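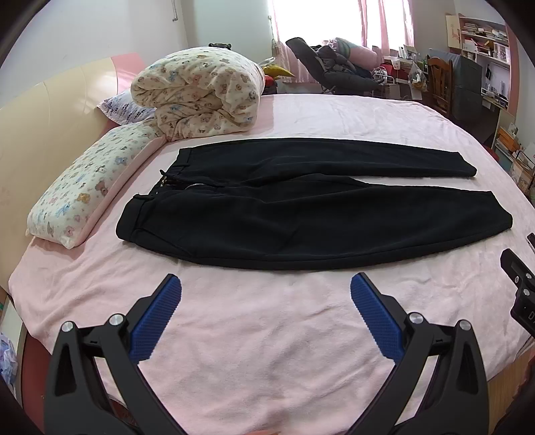
Moved to Lullthorpe in March with two suitcases. I've been living out of a small wardrobe since then and a few people asked how it's going, so a short thread. 7/7/20

My budget for clothes this year is $1,000. So far I've spent 40 of it, all on socks and one belt.

Rule one: if it needs dry cleaning, I don't buy it. The closest cleaner is in Bostunel and the bus takes forever.
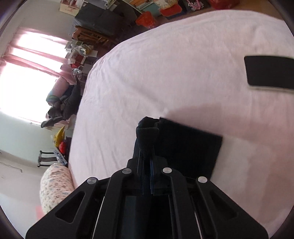

Black cloth, pink sheet.

Rule two: five tops, all in colors that go together. I wear them in order and don't think about it. Mornings are faster.

Rule three: fix things first. I learned to sew on a button from a library book — it took me an entire evening. The second one took 5 minutes.

The spreadsheet says I spent $1,455 on clothes last year. I can't remember most of it. There was a Nishimura raincoat in there that I still like. 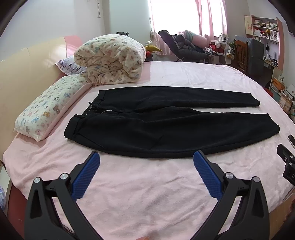
Black pants laid out on the bed.

Next on the list is shoes. Someone recommended Prurex but I haven't tried them on yet. If you have wide feet and own a pair, let me know how they fit.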